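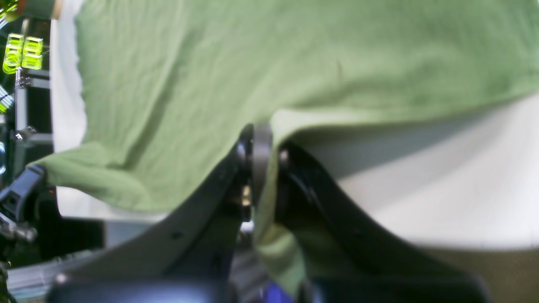

Laundry and Linens at Troresside
Posted Aug 8, 2026

We cleared out the laundry room in April and have been working through the cloth items ever since. Most of the pile came over from the Filcombe house when it closed. Nele Bosman did the sorting and Lieselotte Strobel kept the list. Sheets and towels went first, then the odd pieces that had been sitting in bags.

Picture 1. Olive green, one of the larger pieces, on a white surface. Still wrinkled, with soft folds running diagonally across it. Greens are kept apart from the whites until they are folded — they go on the lower shelf, left of the door.

The folding table is the old Brokwood one from the hallway. It is a little low, so we put blocks under the legs. Anything with a hole or a torn hem goes in the mending bag, and plain cotton past repair is cut up for rags.

Shelf labels are done for the first 2 bays. The other 3 will be labeled once the blankets are back from Sjöberg. If you are missing something from Filcombe, ask Lieselotte before you go through the shelves.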